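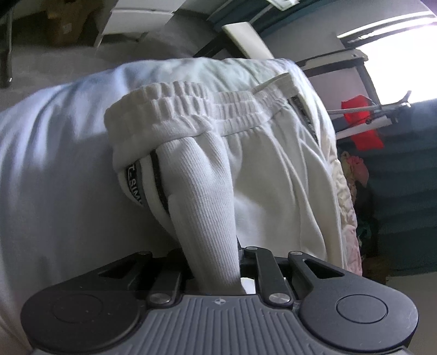 # Moltetness laundry notes

Notes and labels for folding and sorting household clothes, with most of the attention on garments that have elastic waistbands, drawstrings and trims. The text files were written at a kitchen table over one winter and tidied up in November. They're meant for anyone who wants consistent words for soft things that never lie the same way twice.

## What's in here

- `garments.csv`: one row per garment, with type, main colour, closure and trim
- `folds.csv`: up to 3,000 fold entries, each tied to a garment row
- `care.md`: washing and drying notes, grouped by fabric
- `words.md`: the word list used in all the other files

There are 235 garment rows. Five of them are household linen (sheets and pillowcases) that went through the same pile and got written up by mistake. They're marked `linen` in the type column. Leave them out and you have 230.

## Garment types

The types are broad on purpose. Trackpants, trackie dacks, sweatpants and joggers all go under `sweatpants`. Hoodies and jumpers are kept apart, as a hood changes the fold. Anything that couldn't be identified while bunched up is `unsorted`, and it stays that way in the file even if it was sorted out later.

Colour is the colour of the main fabric. Trim gets its own column, so a white pair with dark tape at the pocket is entered as:

 type: sweatpants
 colour: white
 closure: elastic, drawstring
 trim: tape, dark

Lettering on trim is copied only as far as it can be read. If half a word is hidden in a fold, half a word goes in the file.

## Waistbands

Most of the corrections between versions were made in this section. A gathered waistband with several rows of stitching holds its shape better than the cloth attached to it, so it makes a good starting point for a fold. The columns are:

1. `rows`: single or multiple lines of stitching. Multiple rows pull the elastic into small puffy cells.
2. `gather`: tight, loose or uneven. A band can be tight at one end and broad at the other, and that's `uneven`.
3. `cord`: present, absent or hidden. Use `hidden` only when the eyelets are showing and the ends aren't.
4. `lie`: flat, sloping or curled. White bands on white cloth are the hardest to call, especially where the end curls in and shows a shaded inside.

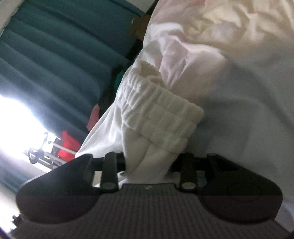 ## Folding steps used

These are the steps behind the `method` column for sweatpants.

1. Pull the cord ends out to the front and even them up.
2. Lay the pair face up and smooth the waistband outwards from the middle.
3. Fold one leg over the other along the centre seam.
4. Tuck the seat point in so the long edge is straight.
5. Bring the hems up to just under the band, then fold once more.
6. Put the cord inside the last fold.

Method `A` is all six steps. Method `B` leaves out step 4. `Đồng` is the rolled version, named after the bag it was first done for.

## Drying notes

`care.md` covers rack drying only. Heavy cotton waistbands take longer than the legs, so check the band before taking a pair down. Reds are washed and hung on their own until they've stopped running. The rack in the notes is a Trollex and the baskets are Sesov, but any will do.

## Known problems

- Cream and white were used interchangeably in the early rows.
- `trim` is blank for most of the hoodies. Blank means not recorded.
- Two spellings of "drawcord" are still in `folds.csv`. Search for both.
- Fold entries past row 2,000 have no `lie` value.

## Use

Free to use, change and pass on. If you fix the cream and white rows, please send the changes back as a plain CSV with the row order left alone.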